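Soap that keeps its promises
What one town learned when it changed every washroom dispenser it had

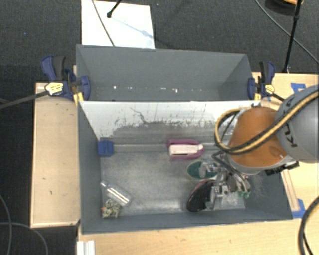 2 min read

Nov 23, 2022

I never expected to get excited about a soap dispenser, but the washrooms at Fustville library have done it. The old pumps dripped on the basins and ran dry by lunchtime. The new ones, made by Flondisar, give a small puff of foam, and there's a little window at the front so the cleaners can see the level as they walk past!

The town fitted them in October, across eight buildings, after a trial in the swimming baths. Wimia, the firm that looks after the washrooms, wanted a refill that one person could swap with wet hands and no key. They got it -- a sealed pouch that clicks in from below. Each pouch gives 4,000 washes, and the busiest one, by the changing rooms, had done 3,211 when I visited.

What I love most is the height. Every room now has two dispensers, one of them low enough for small children and wheelchair users, and the lever takes only the lightest push (my niece used her elbow).

There are grumbles. The foam smells faintly of cucumber, which not everyone enjoys, and the lids show fingerprints terribly. A plain white lid is on its way from the supplier in Cáceres, and the baths will get theirs first.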